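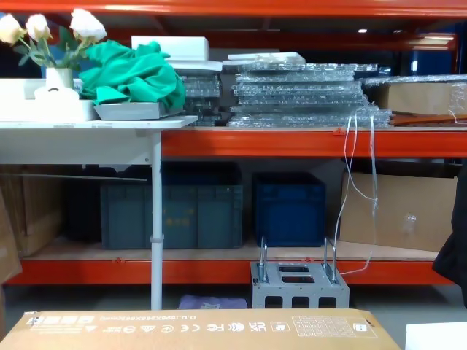 Shelves, boxes and cables in a robot work area.

Robot Rules: Who Makes Them and What They Say

This site uses cookies to remember your reading level. OK / Settings

Your school has rules about running in the hall. Places where robots work have rules too. Some are written down in long books called standards. A standard is a list of things that people who build or use a machine have agreed to do the same way.

You may have seen small letters printed on a cardboard box, such as CE or UKCA. These are marks about rules. When a company puts the CE mark on a product, it is saying that the product meets certain rules for being sold in much of Europe. UKCA is a mark used in Great Britain. The marks do not tell you if a product is fun or cheap.

Robots have their own standards. Before anyone turns a robot on, they are supposed to think about what could go wrong. This is called a risk assessment. You write down each danger, how bad it could be, and what you will do about it. At the Plornitz workshop the list for one robot had 228 lines. Áine Ó Riain typed it up and said it took most of June.
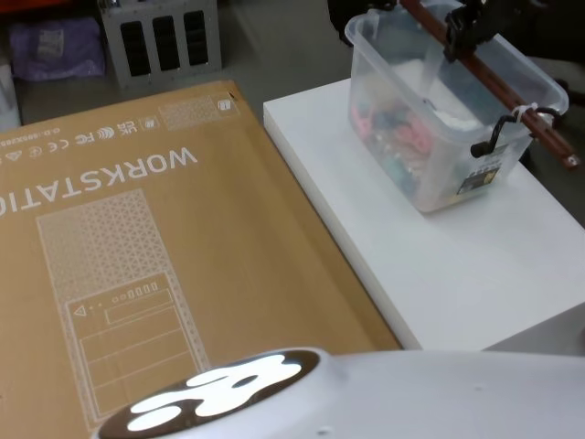
A long object needs extra care. If a robot holds a rod near one end, the other end can swing a long way when the arm turns only a little. Try it with a broom. Move your hands a few inches and look how far the bristles go. So the space people must stay out of is measured from the far end of whatever the robot is carrying, with some room added.

The Plornitz workshop has these rules on the door:

Know where the stop button is before you start.
Keep hands and hair away from the gripper.
Tie back loose sleeves and take off lanyards.
Do not step over cables. Walk around.
Only one person gives the robot commands.
Stop the robot before you move anything it is working with.

The stop button is usually red on a yellow background, so that people can find it fast. Pressing it should stop the robot's dangerous movements. Letting the button out again must not make the robot start moving by itself. A person has to start it on purpose.

Rules also cover speed and force. A robot working close to people often has to move slower than one behind a fence. Daithí Dolan tests the stop button every morning at 8:30 and writes the result in a notebook. If the test fails, the robot stays off that day.

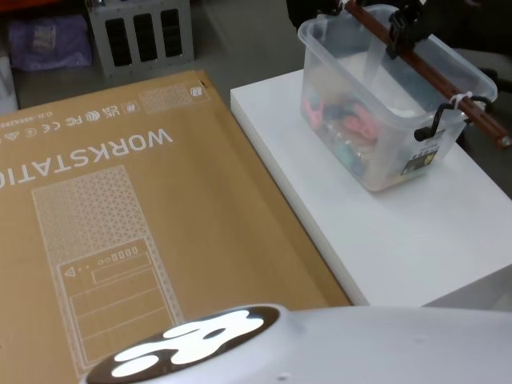 Szu-yu Kao wrote to us after reading the first version of this page and said we had left out the rule she thinks matters most, which is that anyone in the room can press stop, even a visitor, and they should never get in trouble for it. She is right, and we will put it on the list.

Rules change. When people learn about a new danger, they meet and write a new version of the standard, and the old list has to be checked again line by line.

Words to know

Gripper: the part of a robot that holds things.
Hazard: something that could hurt you.
Standard: a set of rules that many people agree to use.

Last updated: June

Contact us | Copyright Rakedik Learning Pages | Back to top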